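手持夹爪折腾记：换了指头，又换回来

上个月说好要写Flomico和Skotovero两套手持夹爪的对比，结果拖到十一月才动笔，先给催更的朋友道个歉。中间有一阵子我把两套都拆了，螺丝混在一个盒子里，光分拣就花了一个晚上……

先说Flomico。这套到手就能用，扳机行程短，捏起来很脆，夹马克杯、遥控器、积木都没什么可挑的。毛病在指尖，软胶垫太厚，碰到薄东西就往旁边一滑，像用手套捡硬币。我拿一包饼干的外袋试过，夹了13次，成了8次，剩下那几次全是袋子从胶垫边上溜走的。你说它不行吧，它夹硬的真的很稳；你说它行吧，我桌上一大半东西都是软的。

Skotovero这边就粗糙多了。黑色的硬爪子，上面嵌了铜色的螺纹嵌件，想换指头拧两颗螺丝就行，这一点我特别喜欢！之前用别家的打印件，螺丝直接咬塑料，拆三回就滑牙，现在终于不用每次都提心吊胆。重量比Flomico沉一点，举久了手腕酸，不过重心靠后，对准的时候反而不抖。

软包装是我这次最想试的。塑料袋这种东西又薄又滑，还会反光，夹爪难受，相机也难受。
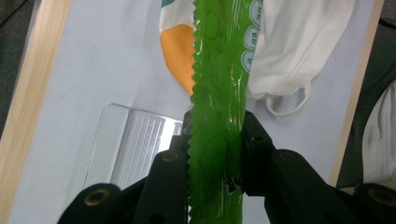

硬爪夹薄膜的好处是咬得住，手指一收，塑料就在中间皱成一团，皱起来以后摩擦面多了，提的时候心里有底。坏处也在这儿，力气没个轻重，薄一点的膜很容易被捏出褶子甚至捏破。Flomico的胶垫就温柔得多，只是温柔过头了。要是能把胶垫磨薄一半，装到Skotovero的爪子上，大概就是我理想中的样子，这个坑先挖着，等我买到合适的胶片再填。

再说相机。我用的是Sallow的广角小相机，装在夹爪后面，往前看正好能看到两个爪子和夹住的东西。一开始我把它装得太高，爪尖挤在画面底下，回放的时候根本看不出到底夹没夹到。后来往下压了2厘米，角度也重新拧了一遍，舒服多了。曝光还是得手动锁，不锁的话，亮面的包装一靠近，整个画面就忽明忽暗，看得人头晕。

控制器我用的是Cusi的小板子，只负责读开合角度和打时间戳，别的什么都不干。接线很省事，就是插头太松，手一甩就断，我最后贴了一圈胶带。角度零点每次上电都会漂一点，所以我现在养成了习惯，开录前空捏2下，让它找到全闭的位置再开始。偷过一次懒，没捏，那一整段数据的开合全是偏的，删得我心疼。

顺便吐槽一下扳机。Skotovero的扳机弹簧硬得离谱，连着夹半个小时，食指第二天还是僵的。我换了根圆珠笔里的弹簧进去，手感好了不少，但回弹慢，松手的时候爪子会懒洋洋地张开。夹杯子无所谓，夹塑料袋就有点烦，袋子会粘在一边爪子上不肯下来，得抖一抖。

所以目前的配置是：Skotovero的爪子，Sallow的相机压低，Cusi的板子加胶带。Flomico留着夹硬东西，或者借给朋友玩。下一篇想试试磨薄的胶垫，顺便把弹簧的事情弄清楚，有人知道哪里能买到小号压簧的话，评论里告诉我一声，型号越多越好，我可以都买来试。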